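Gripper Trials at Haverford: Frequently Asked Questions

What are you comparing?
Two finger sets, the Prirnen and the Omel, on the same arm with the same controller. Each one gets 80 picks out of a metal bin, and we log every grasp.

Why blocks? Aren't they too easy?
We thought so too! Then we tried one lying flat against its neighbor. The fingers need room on both sides, and two blocks side by side leave very little of it. Blocks near a wall are just as much fun, because now the wrist has to clear the rim as well. 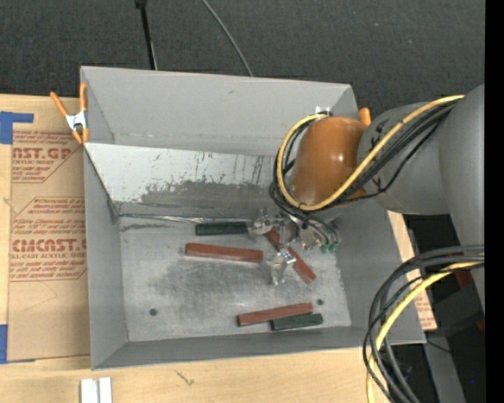
Loose layouts still teach us plenty. A single block at an odd angle shows right away if the camera calibration has drifted, and we recheck it after every 8 picks.

Does a scratched metal bin bother the camera?
Sometimes, yes. Shiny spots can come back as holes in the depth map. We like testing with a worn bin, since that's what most shops have.

Which gripper is ahead?
Omel is quicker, Prirnen drops less. After 3 rounds I still change my mind weekly.

Can I send in my own fingertips?
Please do! We've tried 17 pairs so far and love getting new ones. Write to Driss Lahlou at the Cluvuvgate bench and include the mounting hole spacing. The next round starts in May.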